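Wrist faults out with error 2802, arm just freezes
2021-11-06, by Emil Riedl

stastetti_fan: My arm quit mid-move again, code 2802, brakes on, no warning. Second time since July. Everything near the wrist looks fine to me, but tell me what you think.

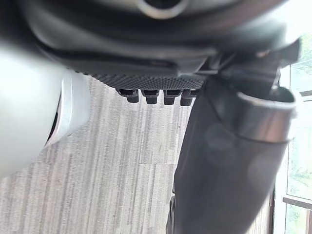

Wrist end, carpet and window behind.

tusberg_tom: I'd bet on a cable! Mine did the same and it was a connector that had worked itself half out. Reseat both ends before you order anything.

stastetti_fan: Reseated them, power cycled, got two good hours, then 2802 again (ugh).

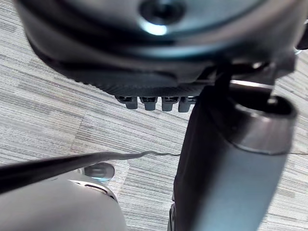 Re: is it even safe to run?

finside_kat: Forget the cable for a minute. If it can freeze it can also sag when you release the brakes, so please keep people out of reach.

stastetti_fan: Fair, but it's never dropped on me, and I run it really slow near the couch. 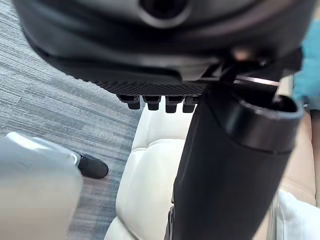 I also turned the speed limit down three notches last night, so I'm not too worried.

tusberg_tom: Kat's overdoing it a bit. Slow is fine with the stop button in your hand.

finside_kat: Slow still pinches, Tom! Vaněk support told me to lock mine out until the fault was found. 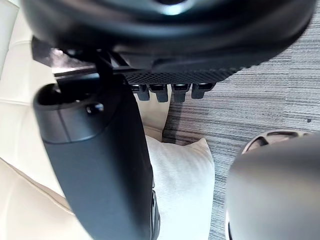 Over by the cream seat.

stastetti_fan: OK ok, it's unplugged. I'll swap the wrist cable and post the log.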